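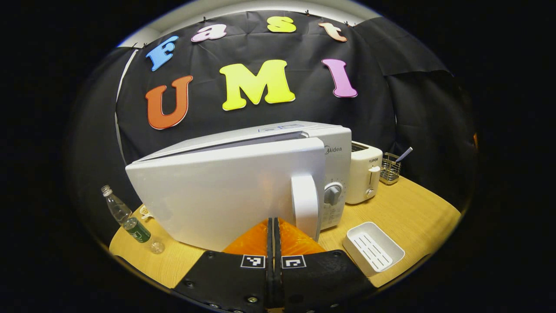 Prekcombe fan FAQ

When does the new season start?
In December. There are seven episodes, and the reunion follows a week after the last one.

Is Linnea Strand coming back?
Yes, but only as a guest. She is in the first five episodes – she left the villa early to film Flarance.

Are Linnea and Joar Solheim still together?
They split up before filming began. Both have confirmed it, and neither has said why.

Who is hosting?
Precious Baluyot hosts the main show and the reunion. Ragnvald Nordin has moved to the podcast.

Where is it filmed?
The villa is in Thambiah. Some of the group dates were shot in Pirkum. Neither house is open to visitors.

How many people applied this year?
The casting team received 3,491 applications and met 529 people in person.

Can I still apply?
Casting is closed. The form goes back up after the reunion airs. You must be 21 or older.

Can I get tickets to the reunion?
Tickets are free and drawn by lottery. Winners get an email – please don't call the studio.

Contact: Sigrun Strömberg, site editor | © Prekcombe Fan Pages | Back to top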